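About Imham

Imham packs and repacks small goods for makers who would prefer to spend their floor space on something else. We work mainly with block-shaped items: wooden and plastic building pieces, spacers, samples, sorting sets for classrooms, and replacement parts for board games. Customers send us loose stock. We check it, sort it, place it in bins, and send it on in whatever form the next step requires.

The company started in Matanthorpe with two benches and a rented storage room. The current site in Brirgate has 14 packing stations, a receiving area, a sample room, and a loading door on the north side. Goods come in at one end of the building and leave at the other. Most orders never cross the same aisle twice.

What we handle

Our standard size range covers single pieces up to 23 centimeters on the longest side. Larger items can be quoted separately. We accept mixed lots, provided that the packing list gives the dimensions of each type and the number of colors in each size. Liquids, powders, food, and anything that needs refrigeration are outside our scope.

Long, narrow blocks are a category of their own. They roll less than dowels and stack better than cubes, but they turn sideways in a bin whenever the bin is tilted, and a block lying across its neighbors can take up the space of three. For that reason we ask customers to give the length-to-width ratio when they request a quote. A ratio above 9 requires a divided container.

Bins

All work inside the building is done from rigid, straight-sided bins. Flexible bags and cardboard trays are emptied at receiving and go no further. A rigid bin keeps its inside dimensions under load, so a fill height measured at the wall holds for the middle as well. It can also be wiped clean between lots, which matters when a pale batch follows a dark one.

Bins are filled to a marked line and never to the rim. The space above the line allows pieces to be lifted straight up without catching the wall. Where a product has a finished face, the lot card states which way that face goes, and the card stays with the bin until the lot is closed. 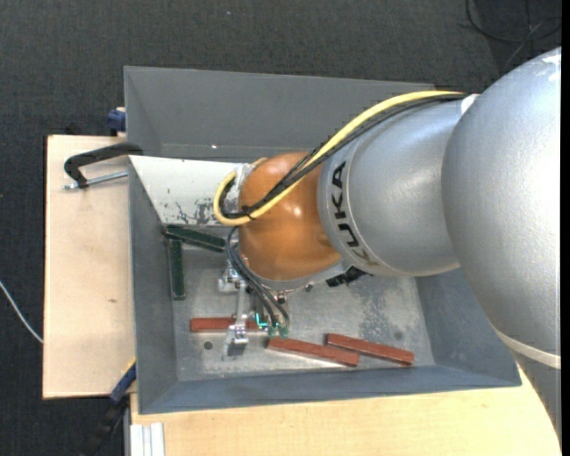

Partly filled bins are treated as open stock. They keep their lot card, they are not topped up from another lot, and they are not stacked. At the end of a shift, each open bin is weighed and the weight is written on the card. If the figure does not match the figure at the start of the next shift, the bin is emptied and recounted before any further work is done on it.

Sorting and placement

Sorting is done by size first and color second. Size errors are more expensive to correct, as one oversized piece will stop a carton from closing. Color is checked under neutral white light at the station and again at closing.

Pieces are picked from the top of the pile. Pulling a block from underneath shifts everything around it and marks the edges of softer materials. When blocks lie close together, the outermost one is taken first so that the next has a clear side to grip. Blocks standing on end are laid flat before the bin moves.

Placement in the outgoing carton follows a layer plan. A plan is one sheet. It shows the number of pieces per layer, their direction, and the position of any separator. Plans for repeat orders are kept on file, and customers receive a copy with the first shipment. Changes to a plan must be sent in writing before the lot is opened.

The Kushwaha line

In addition to contract work, we supply our own packing sets under the Kushwaha name. Each set contains a straight-sided bin, a pad of lot cards, a fill gauge, and 2 removable dividers. The sets are used in school workshops, model shops, and small stockrooms. Dividers and cards are also sold separately. The fill gauge was redesigned last October with a wider foot, and older gauges can be exchanged at no charge.

Quality checks

Every lot is checked at receiving and at closing. The receiving check covers quantity, size, and visible damage. The closing check covers quantity, layer plan, and label. Damaged pieces are set aside in a separate container and returned with the order unless the customer has asked for disposal. We do not sand, glue, or repaint pieces.

Records are kept for two years. A customer may ask for the lot card, the weight log, and the layer plan for any shipment within that period.

Working with us

New customers are asked for a sample of each piece type, a packing list, and the outside dimensions of the preferred carton. Samples are measured and test-packed, and are kept in the sample room for as long as the account is active. A quote gives the price per thousand pieces, the set-up charge, and the expected number of cartons.

Deliveries are received at the Brirgate site only. The Matanthorpe address is used for correspondence and accounts, and goods sent there will be forwarded at the sender's cost.

Page last revised 09/09/2026.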